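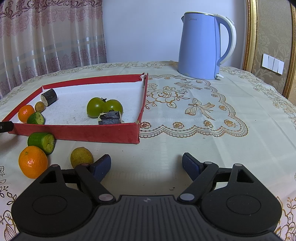 2021-07-21

Meeting log cleanup, continued

Picked up where I left off with the Trernlow council meeting logs. For anyone reading this without having read the earlier pages (hello, and sorry about the handwriting in those), the aim is to line up every meeting a council member or staffer reported having with an outside group against the lobbying register, so that we can see who was in the room while the packaging waste ordinance was being rewritten, and whether they had registered to lobby on it.

The combined log is now 2574 rows. That's after I took out the double entries, which mostly come from two offices both logging the same joint meeting. I kept a copy of everything I removed in the sheet called "pulled," with the original row number, so if I got carried away it can all be put back. Please don't sort that sheet! The row numbers are typed in by hand and I'd rather not do it a second time.

First pass was exact name matching against the register. 985 rows matched. I had been hoping for more, I'll admit, but when I went through the leftovers it made sense: people write down whatever they call a group in their head. Plikora shows up as Plikora, Plikora Inc, Plikora Packaging, "the Plikora people," and once as Pilkora, which I stared at for a good long while before I saw it. The Kazemi firm is harder, because some offices log the law firm and some log the client, and a few log only the attorney's last name with no first name at all.

Touran Esfahani came by after lunch and we talked through the Tristance problem, and I want to get it down while it's fresh. Tristance is registered as a consultancy with four clients on file. In the meeting log it appears next to the words "re: ordinance, exemptions" with no client named. My instinct was to put those rows down under Plikora, given that Plikora is a Tristance client and had filed written comments on exemptions. Touran didn't like that one bit, and she's right. Two of the other three clients also sell food trays and could just as easily have wanted the same exemption. We don't know from the log who was paying for that meeting. So those rows are now coded "Tristance, client not stated," and they stay that way unless the records request brings back calendar invites or emails that say otherwise.

That led us into a longer conversation about what we call things. I've been using "unregistered" in the notes column for any group I can't find in the register, and it's too strong. A group might be under a parent company's name, or below the reporting threshold, or my spelling might be off. New wording, starting today: "not found." I'll go back and change the old ones. If you have a draft open that quotes my notes column, please check it for the old word.

Threshold, for reference, since I keep having to look it up: a group has to register once it spends 700 dollars in a quarter on contact with council members. It goes up to 1000 in October under the new rules, so when we get to the fall logs we can't use the same test on both sides of that line. I've added a column for quarter so that this doesn't bite us later.

Also tried the fuzzy matching script on the leftovers. With the setting loose it happily paired the restaurant owners' association with the apartment owners' association, so I tightened it up and will look over every suggested pair by eye. Slow, but I like going through them, and you do start to notice things. There is a cluster of short meetings, all logged at fifteen minutes, in the two weeks before the draft with the delayed start date came out. I'm writing that down as something to check and nothing more than that. Fifteen minutes may simply be what the calendar software fills in when you leave the box blank.

To do:
Ask the clerk's office whether the duration field has a default.
Change "unregistered" to "not found" all the way down.
Send Touran the list of Tristance rows, with log wording copied exactly.
Kazemi rows: pull the client list from the register and save it with the download date.
Follow up on the records request, politely, as the acknowledgment letter only covers email and we asked for calendars too.

Stopped at row 1 of the suggested pairs. Backup is on the shared drive in the usual folder.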